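December, after tea

Second day with the Wurnel kit on trial. Liên Tạ brought it over from Miltbridge yesterday and left me the handheld gripper, the gloves, the wall markers and a printed sheet with the settings. The trial runs for 10 days and then we either pay or send it back. Arnout wants a written view from me before he talks to Parry about the price.

Set up in the bedroom again. Did cloths on the bed, over and over, spread flat and then folded. The grip is better than the old one we had at Brivville. It closes evenly and my wrist didn't ache until well into the afternoon. The trigger is stiff for the first half of its travel and then goes all at once, so thin cotton bunches up if I'm not slow. I've written that down for Liên. 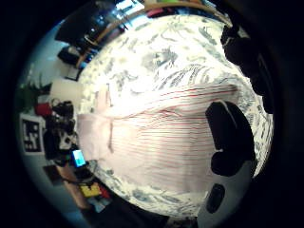 I got to 100 folds before I stopped for lunch. The kit comes with storage for 3000, which the sheet calls a month's work for one person. I think that's fair if the person does little else. Uploading was slow. It dropped out twice and I had to start the second lot again from the beginning.

The gloves are a size too big for me – I asked for a smaller pair and Liên says they only come in 2 sizes, so I'm to try the other. Arnout Van der Linden rang at four and wanted to know if I'd buy it. I said yes for the gripper, not yet for the upload service. He said Parry sells them together and he'd ask.

Towels tomorrow. Need to put the battery on charge before bed.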